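How I start seeds on a windowsill (no greenhouse, no heat mat, not much money)

Every spring I get the same message from at least one friend, usually with a photo of some very long, very pale tomato seedlings lying flat on their faces. What did I do wrong? And I end up typing the same long answer with my thumbs on the bus. So I've finally written the whole thing down, and from now on I can just send the link!

I've been growing veg from seed in a second-floor flat for ten years, on one decent windowsill in the kitchen and one fairly rubbish one in the bedroom. I'm not trained in any of this. What follows is what works for me, in my flat, with my light, and I'd expect you to fiddle with it.

What you need

Seeds, obviously. Some seed compost (the fine stuff, more on that in a bit). Something to sow into, something to stand it on so you don't ruin the paintwork, a way of watering gently, and labels. Please do labels. I once spent half of May nursing what I thought were peppers and they were all aubergines, and I don't even like aubergines very much.

For pots I use anything with a bit of depth: yoghurt pots, the trays mushrooms come in, those fibre pots if I've been given some. If it doesn't have holes in the bottom, make some. I heat a metal skewer over the hob and push it through from the inside, with the window open and a thick oven glove on. Three holes is enough for a yoghurt pot. A mushroom tray wants more, spread out, or you get a soggy corner.

Compost

I used to think compost was compost. Then I sowed a whole packet of basil into the leftovers of a bag meant for shrubs and got four plants out of it, all sulking. Multipurpose is fine for beans and squash and anything with a big fat seed. For the tiny ones, basil and lettuce and celery and so on, either buy seed compost or rub multipurpose through an old kitchen sieve to get the twigs out.

Whatever you use, bring it indoors the night before. Compost that's been sitting on a balcony in March is freezing, and the seeds just lie there in it. I keep mine in a bucket by the fridge and get moaned at.

Damp it before it goes in the pots, too. Tip some into a washing-up bowl, add a splash of water, and mix it with your hands until a squeezed handful holds together but doesn't drip. Bone dry compost floats when you water it from the top and takes all your seeds for a little trip to one side of the pot.

Sowing

Fill the pot nearly to the top, tap it on the table a couple of times to settle it, and level it off. Don't squash it down hard.

Big seeds go in twice as deep as they are wide, one or two to a pot. Medium ones, tomatoes and chillies, I lay on top and cover with a thin sprinkle. The really dusty ones I don't cover at all, I just press them in with the flat of my hand.

Then sow fewer than you want to. I know! The packet is right there, and it says it has 250 seeds in it, and it feels mean to sow six. But six healthy lettuces is plenty of lettuce for one kitchen, and you can sow six more in a fortnight. A pot with sixty seedlings in it turns into a green mat that you can't pull apart without tearing the roots.

Write the label now, before you open the next packet. Name and the week you sowed it. Pencil lasts better than the pens sold for the job, in my experience.

Warmth first, light second

Most seeds want to be warm to get going and don't care about the light until they're up. (A few do need light, lettuce and celery for instance, and it'll say so on the packet.) So my tomato and chilli pots spend their first week on top of the kitchen cupboards, where it's warm and slightly greasy, with a loose bit of cling film over them.

Check them morning and evening. The moment you see the first little hoop of stem poking up, off comes the film and down they go to the brightest windowsill you have. This is the bit people miss. They see one seedling and think, oh, I'll wait for the others. By the next evening that first one has gone searching for light and is as long as your finger, and it never really gets over it.

Chillies are slow, by the way. Tomatoes usually show themselves in under nine days for me, but chillies have taken three weeks and I'd nearly binned them.

The leggy problem

Right, the pale floppy seedlings. It's nearly always too much warmth and too little light. A windowsill over a radiator is the classic one. The heat says grow, the dim little window says there's nothing here, and up they go like string.

Things that have helped me:

Move them to a cooler room once they're up. My bedroom sill gets less sun than the kitchen but it's so much chillier that the plants come out shorter and tougher.

Turn the pots every day. I do it while the kettle's on.

Stand some white card behind them, on the room side, to bounce the light back. A cereal box opened out with the plain side facing the window does a decent job, and kitchen foil glued to card does a better one, though it looks awful.

Stroke them. I'm serious. Run your hand lightly over the tops a few times a day and they grow stockier, it's the same thing the wind does outside. My neighbour Piret Vasiliauskas caught me at it and has been calling me the seedling whisperer ever since.

And if it's too late, bury them. Tomatoes will root all the way up the stem, so you can repot a lanky one right up to its first leaves. Don't try that with lettuce, it rots.

Pricking out

When the seedlings have their first pair of true leaves (the second pair to appear, the ones that look like the actual plant) they want a pot each. I do mine on a Sunday with the radio on and newspaper all over the table.

Loosen the compost underneath with a pencil or a teaspoon handle and lift each one by a leaf. Never the stem! A torn leaf will be replaced, a bruised stem is the end of it. Make a deep hole in the new pot, lower it in, and firm it in gently with a fingertip. Water it and keep it out of strong sun for a day. It'll droop, then it'll pick itself up.

Keep one or two spares, then give the rest away quickly before you get attached.

Getting them used to outdoors

If they're going out to a balcony or a garden, do it by degrees. An hour or two outside in the shade on the first day, in again at night, then a bit longer each time over a week or ten days. Wind is what gets them, more than cold. My balcony faces west and the first afternoon I put courgettes out there they were in shreds by teatime.

Hold off on leaving anything tender out overnight until you're past your last frost. I wait until late May and I'm always glad I did, even when the shops have been full of tomato plants for weeks and everybody else's look bigger than mine.

Watering

More seedlings drown than dry out. I water from underneath whenever I can: stand the pots in a tray with a finger's depth of water, leave them for twenty minutes, then tip away whatever hasn't been soaked up. If the top looks damp, they've had enough. If you lift a pot and it feels like it weighs nothing, it needs a drink, and after a week or so you'll be able to tell just from picking it up. Leave them standing in water all day and you'll get little black flies and green slime. For the odd top-up I like a plain plastic cup, like the light blue one in the photo at the end of this page, as the rolled rim is comfy to hold and it's easy to pour a slow trickle down the inside edge of the pot. Use water that's been sitting in the room for a while so it isn't icy, do it in the morning if you can, and keep it off the leaves. 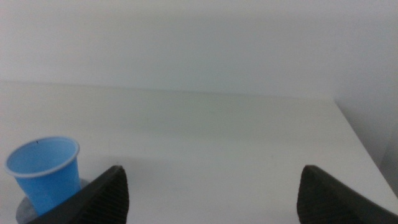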